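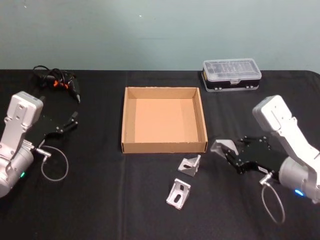

Rakarentの双腕キット「Aditz」、借りた人いますか
卓上ロボット・自動化 > 製品・レンタル > スレッド表示

投稿者：neji_botan
投稿日：2021年2月2日

アルミのコーナーブラケットを浅い段ボールのトレーに入れる作業を、RakarentでレンタルしたAditzの双腕キットで試しています。借りて22日目です。導入を検討している人の参考になりそうなことを書いておきます。すでに使った人の意見も聞きたいです。

構成は卓上のアーム2本、平行グリッパー2個、制御箱、それに動作記録ソフトのPlaneoが付いたプランです。カメラはアーム側の頭の位置から作業面を見るように置きます。机とトレーとワークは自分で用意します。作業面には黒い布を敷きました。最初は黒い天板のままやっていて、照明の映り込みがひどかったので替えました。

うちは小さな金具の詰め合わせを作っている会社で、私は生産設備の担当です。ロボットの専門ではありません。人が手で並べている工程の一部を任せられるか、購入前に見極めるのが目的です。

良かった点
・届いた日にアームが動いた。配線は説明書のとおりで迷わなかった
・Planeoの記録画面が単純で、教える人が交代しても操作の説明が短く済む
・グリッパーの指先が交換できる

困っている点
・ブラケットの置き方によって掴みやすさがまるで違う。立っているものは掴めるが、平らな面を上にして寝ているものは指先が下に入らない
・ケーブルがグリッパーの下で輪になって垂れるので、低い姿勢だと布に触る
・段ボールのトレーが軽く、指先が縁に当たると動く

お手本の動作を400回記録して学習させ、そのあと自動運転で74回試しました。トレーに入ったのは63回です。これを多いと見るか少ないと見るかで社内の意見が割れています。

投稿者：kumade3
#2

うちも去年の6月に同じキットを借りました。ワークは樹脂のキャップです。

その回数の内訳を教えてください。立っている状態と寝ている状態を混ぜた数字ですか。置き方を固定した試験なら少ないと思うし、適当にばらまいた状態なら私の経験よりかなり良いです。あと、落としてから拾い直して入ったものを成功に入れているかどうかでも話が変わります。

投稿者：neji_botan
#3

>>2
混ぜています。ただし置くのは人で、トレーの手前から右寄りの範囲に限っています。左側には置いていません。重なった状態も試験に入れていません。
拾い直しは一度だけ許可して、入れば成功に数えました。入らなかった分はほとんどが寝ているブラケットです。

投稿者：旋盤屋の二代目
#4

水を差すようで悪いですが、その作業に双腕を使う意味がわかりません。トレーの位置が決まっていて、ワークも一種類なら、片腕と振動フィーダーで済みます。向きが揃って出てくるので、画像も学習もいりません。

レンタルの双腕キットは触っていて面白いので判断が甘くなります。私も一度やりました。面白いのと現場で使えるのは別に考えたほうがいいです。

投稿者：neji_botan
#5

>>4
品種が一種類なら同意します。実際の詰め合わせは仕切り付きのケースに入れた小物も一緒に扱いますし、注文ごとに中身が変わります。フィーダーを品種の数だけ並べる場所がありません。
双腕にした理由は、片方でトレーを押さえて片方で入れる動作を試したかったためです。いまのところ左は遊んでいることが多いです。そこはご指摘のとおりで、片腕プランでもよかったかもしれません。

投稿者：kumade3
#6

トレーが動く件は、左で押さえるより治具で止めるほうが早いです。うちはL字の当て板を二か所に置いただけで収まりました。
左腕に押さえさせると、左の動作まで毎回お手本に含めることになるので、記録する人の負担が増えます。両手の息が合わないお手本が混ざると、学習したほうも同じように迷います。

投稿者：hakusan_lab
#7

大学の研究室で使っている者です。立場が違うので参考程度に。

寝ているブラケットには長穴が開いていませんか。穴の縁に指先を片方だけ引っかけて、少し起こしてから掴むお手本を混ぜると、掴めるようになることがあります。人がやっても難しいので、記録する人がまず練習してください。失敗したお手本は消したほうが無難です。

ただ、指先が布を強く擦るので布に折り目やよじれがつきます。布の端はテープで机の裏に留めておくといいです。うちは留めずにやって、ワークごと布を引き寄せたことがあります。

投稿者：neji_botan
#8

>>7
長穴はあります。起こしてから掴む発想はありませんでした。縁に引っかけるのは指先が太くて厳しい気もしますが、試してみます。
布は四隅を留めてあります。折り目は最初から付いていたものも残っていて、アイロンをかければよかったです。

投稿者：旋盤屋の二代目
#9

>>8
擦る前提の動きを量産設備に入れるのは反対です。アルミなら傷が付きます。詰め合わせの中身なら客が一番先に見る面でしょう。
研究室では掴めれば成功でも、出荷する側は掴んで無傷で入って初めて一個です。

投稿者：hakusan_lab
#10

>>9
そこは否定しません。傷の判定はうちではしていません。指先に薄いゴムを貼る手はありますが、貼ると厚みが増えて隙間に入りにくくなります。どちらを優先するかはワーク次第です。

投稿者：minami_kiban
#11

横から失礼します。機械の性能より契約のことを知りたいです。Rakarentのサイトに料金は載っているのですが、指先を削ったり部品を貼ったりしたときの扱いが書いてありません。返却時に請求されますか。

投稿者：neji_botan
#12

>>11
電話で聞きました。担当はChunhua Luさんという方で、返事は早かったです。
聞いた範囲では、
・付属の指先に両面テープで何か貼るのは可。返却時に剥がしてあればよい
・付属の指先を削る、穴を開けるのは不可。買い取りになる
・自作の指先を付けるのは可。ただし自作品が原因でグリッパーが壊れたら修理代は借りた側
とのことでした。書面にはまだなっていないので、契約前に必ずメールでもらってください。

投稿者：kumade3
#13

>>11
うちのときは自作の指先も不可と言われました。担当が違ったか、規約が変わったか。書面でもらうのは大賛成です。
それから返却の梱包。専用ケースの中の緩衝材は向きがあって、間違えると蓋が閉まりません。開けたときに写真を撮っておくこと。私は撮らずに半日使いました。

投稿者：minami_kiban
#14

ありがとうございます。梱包の話は助かります。
もう一つ、記録したデータは返却後も使えますか。Planeoの契約が切れたら開けなくなるようだと、レンタル中の手間が無駄になるので。

投稿者：hakusan_lab
#15

書き出しはできます。ただし契約期間中にやる必要があります。期限が過ぎると画面は開いても書き出しの項目が押せません。映像と関節の角度は普通の形式で出ますが、Planeoの中で付けた合否の印は別のファイルになるので、両方落としてください。

投稿者：neji_botan
#16

>>15
合否の印が別だとは知りませんでした。今日のうちに両方落とします。

投稿者：VV_seibi
#17

Villanuevaの工房で貸出機の面倒を見ています。Rakarentの社員ではなく、修理を請けている側です。言えることだけ書きます。

ケーブルの件。グリッパーの下のコネクターから出ている細いケーブルは、輪が下に垂れるのが標準の取り回しです。短くまとめて結束すると手首を回したときにコネクターに力がかかり、そこが先に傷みます。修理で来るものの多くがこれです。気になるなら結束せずに、リンクの側面に面ファスナーで軽く沿わせてください。手首を端から端まで手で回して、突っ張らないことを確認してから電源を入れてください。

関節の表示灯については、左右で色が違っても故障とは限りません。制御箱での役割の設定で色が変わります。説明書の後ろのほうに表があります。

投稿者：neji_botan
#18

>>17
ケーブルは短く縛ろうとしていたところでした。やめておきます。
表示灯も、左が緑で右が青なので気になっていました。表を見つけました。うちの設定ではこれで合っているようです。

投稿者：旋盤屋の二代目
#19

整備の人が出てきたので聞きたい。このアームは毎日何時間も動かす前提で作ってありますか。試用で動くのはわかりましたが、買ったあとの話が誰からも出てこない。

投稿者：VV_seibi
#20

>>19
寿命の数字は私からは出せません。メーカーに聞いてください。
修理側の感覚では、評価と教育に向いた機械です。一日中の連続運転に使うなら、関節の温度を記録しながら数日回してみて、自分の負荷で判断してください。ブラケットのような軽いものなら負荷よりも繰り返しの回数のほうが気になります。

投稿者：kumade3
#21

うちは結局買いませんでした。精度や成功数より、見ている人が一人必要だったのが理由です。止まったら起こしてやらないといけない。人が付きっきりなら、その人が手で詰めたほうが早い。
ただ、借りたことは後悔していません。治具をどこに置けばいいかがわかったので、今はその治具を手作業で使っています。

投稿者：hakusan_lab
#22

>>21
止まる回数はお手本の質でかなり変わります。Killian Lefèvreさんの講習（Aditzの有料オプション）を受けたことがありますが、一番時間を割いていたのが開始姿勢の揃え方でした。両方のグリッパーを開いて、トレーの左右に構えた位置から毎回始める。それだけで記録のばらつきがだいぶ減りました。
講習は英語です。通訳は付きません。

投稿者：旋盤屋の二代目
#23

>>22
講習込みでないと性能が出ないなら、その費用も機械の値段に入れて比べるべきでしょう。

投稿者：hakusan_lab
#24

>>23
入れるべきです。ただ一度受ければ内容は社内で回せますし、開始姿勢の件は今ここに書いたので無料です。

投稿者：neji_botan
#25

いろいろありがとうございます。残りの期間でやることを決めました。

・トレーを当て板で固定する。左腕の押さえはやめる
・試験を、立っているものと寝ているものに分けて取り直す
・拾い直しは成功に数えず、別の欄にする
・入ったブラケットの傷を目で見て記録する
・開始姿勢を揃えてお手本を撮り直す
・奥に置いてある黒いケーブルの束と仕切りケースを片付けて、何もない背景でも試す

最後のは自分で思いついたものです。作業面の奥に物を置いたまま記録していたので、影響があるのか見ておきます。

投稿者：kumade3
#26

>>25
奥の物は片付けないほうがいいと思います。現場に置いたら必ず周りに何かあるので。片付けた状態で覚えさせると、箱が一つ増えただけで挙動が変わることがあります。うちがそうでした。

投稿者：hakusan_lab
#27

>>26
私は逆で、最初は片付けて、掴めるようになってから物を足していくほうが原因を追いやすいと思います。今回は期間が限られているので、記録をやり直すなら全部片付けた組と置いた組を半々にするのが現実的です。

投稿者：neji_botan
#28

>>26 >>27
半々にします。寝ているブラケットの分は、起こしてから掴むお手本だけで別に一組作ります。傷が出るようなら指先にゴムを貼ります。貼った場合と貼らない場合の結果はこのスレに書きます。

投稿者：minami_kiban
#29

結果を待って契約を決めます。うちは片腕プランで見積もりを頼みました。自作の指先の件はメールで問い合わせ中です。返事が来たら貼ります。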